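Filed under: Mobility & Seating List
3 replies | 2 shares

> Has anyone tried the Dretine cushion on a Bralla chair? My hips slide forward by lunch.

Oh, I love this combo! I've had mine since March and I can sit through a whole movie now. Ask the Samer shop to set the back angle first, though (mine was way too open), and then try the cushion for a full day.

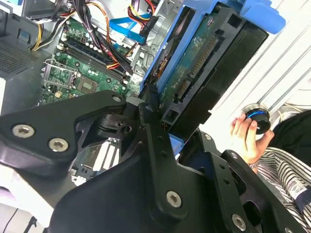 Does the cover come off for washing? It unzips along the back edge, and mine goes in cold with the towels.

Apaza has loaners too, so call them Monday!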